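Pop-Up Birthday Card With a Gift Box Inside
By Regula Widmer, Mar 5, 2025

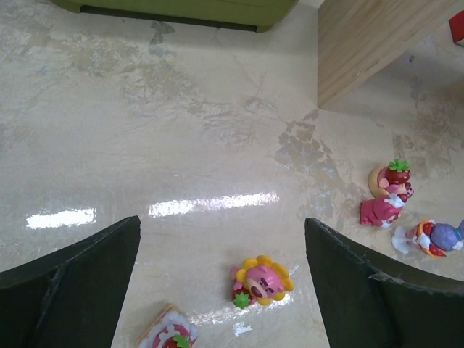

What to cut
Blue card stock, 5 1/2" x 8 1/2", for the base. White card stock, 5" x 8", for the liner. Striped paper, 1 1/2" square, for the gift. You also need a ruler, a scoring tool, a craft knife and a glue stick.

Making the card
1. Score the base at 4 1/4" and fold it. Score the liner at 4" and fold that too.
2. On the fold of the liner, cut two slits 1" long and 1" apart. Push the strip between them through to the inside and crease it to make a step.
3. Glue the striped square to the front of the step. Keep glue off the top edge.
4. Tie a bow from thin ribbon and stick it on with a glue dot.
5. Glue the liner into the base, fold to fold, one side at a time. Close the card and leave it under a book for 30 minutes.

Stamp your greeting on the front last. I used black ink and let it sit 10 minutes before putting the card in its envelope.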